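Search jobs, towns, people... Go

Come fold with us at Kolomano
Posted 11 November 2019 by Jarlath Lynch

So I run the folding floor at Kolomano, and I'm looking for nine people to join us from the start of the year. We've sorted and folded returned clothes by hand forever, and in April the first Omik folding machines arrive. I know how that sounds in a job ad! I was nervous too, but nobody on my floor is losing their place. What changes is the day itself - less standing at a table, more teaching, checking and sorting out the tricky stuff. 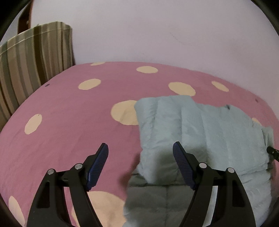 The teaching part is where you come in. You'll work with a pair of grippers you hold in your hands, and you'll fold jackets, shirts, whatever's in the bin, slowly and the same way each time (harder than it sounds, my wrists complained for a week). Puffy things are my favorite because they fight back. We do it on ordinary beds as well as on tables, and each of us gets through around 500 folds a month. 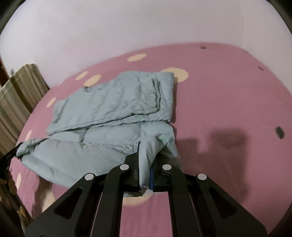
Photo: Bouzid / Kolomano

You don't need a tech background. Half my crew came from laundries and hotels, and they're the ones who catch a bad fold first. Pay is 2000 a month to start, days only, and you can swap between teaching and hand folding when your arms get tired - please do, I mean it.

If you're curious, write me a few lines about yourself or drop by the Skatov building, room 496, any weekday morning. Ask for Jarlath. Bring questions, even grumpy ones!

14 shares | 3 comments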